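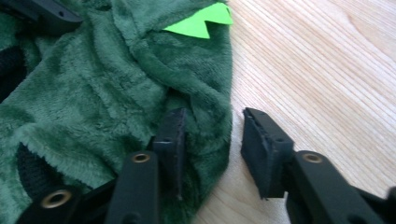 **Fleece and other fuzzy stuff – my notes (10 min)**

Say hi, plug the Trastier mending night. Ask who's got a dress-up box at home!

Start with washing. I do anything green and fuzzy inside out, cold, with the zigzag felt bits tucked in (felt hates heat, and so do I).

Then folding. Plush won't lie flat, so I quit trying – a loose bundle on the table is fine.

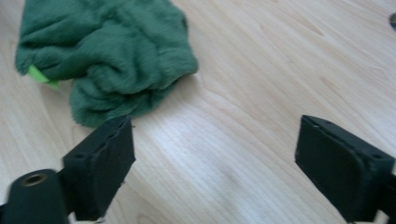 Someone at the Mendell talk told me she rolls hers like a sleeping bag and it comes out with way fewer creases. Fair enough, I've tried it since and I like it for the big pieces.

Brushing next. Go with the pile, 3 or so strokes, then shake it outside.
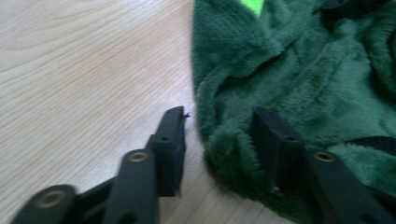 And do the folds too, that's where the lint hides. Pass the brush around, then questions.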